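Ziludel rents out a two-armed sorting kit to small laundries, and its founder has spent most of July on the socks package, the add-on customers ask for most. We spoke at the company's unit in Naltden.

"Shirts are easier to sell," the founder told me. "Socks are what people hate doing."

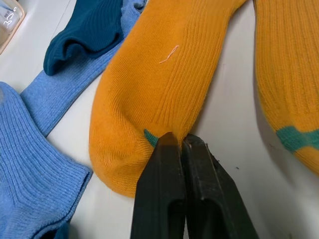

How long is the shortest hire? Three months, with setup included.

The package is meant to pair socks by colour and lay them out for folding. "Each one has to be picked up by an end, and knit stretches," the founder said. "A rigid box never does that to you." Vendix, which sells a rival kit, uses suction. Ziludel stayed with fingers - two to each arm, and both arms can hold the same sock.
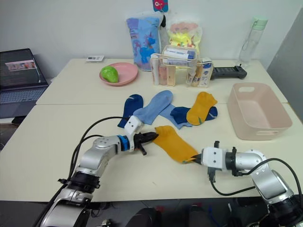
What customers get

Garba, a laundry with 22 staff, has had the kit on trial since spring. It puts about 200 socks a day through it and has asked for a quieter base. The founder would like 50 sites before changing the hardware. "I'd sooner fix the software first. Dark blues are still a nuisance, and two blues close together are worse."

Worn socks are left to the customer. The kit doesn't mend or reject anything, and there are no plans to add that. 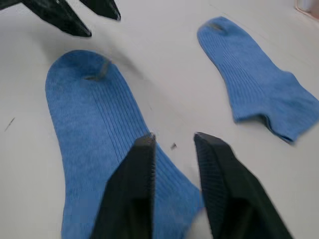 Blue socks on the table at Ziludel, with the grippers above.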